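Okay, I've got a bee in my bonnet about robot test rules again, so grab a cuppa. My favourite sort of task is still the simple one: coloured cubes, a couple of big boxes, one arm, all in simulation. And everybody scores it differently! Zdislava Zeman at Gotura reckons a cube resting on its box is a pass. I'd fail it if the gripper so much as bumped a neighbour on the way.
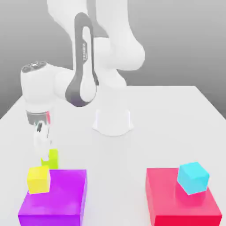 So write the rule down before you run anything, please. Mokescombe put out 618 trials in December with no word on what a pass was (and no starting positions either – I went looking, twice). Compare that with Matúš Baláž, who only ran 188 but published every seed, every time limit and every fumble. I know whose numbers I'd trust with my own arm. Pick your tolerance, print it at the top of the page and leave it alone until the last run's finished.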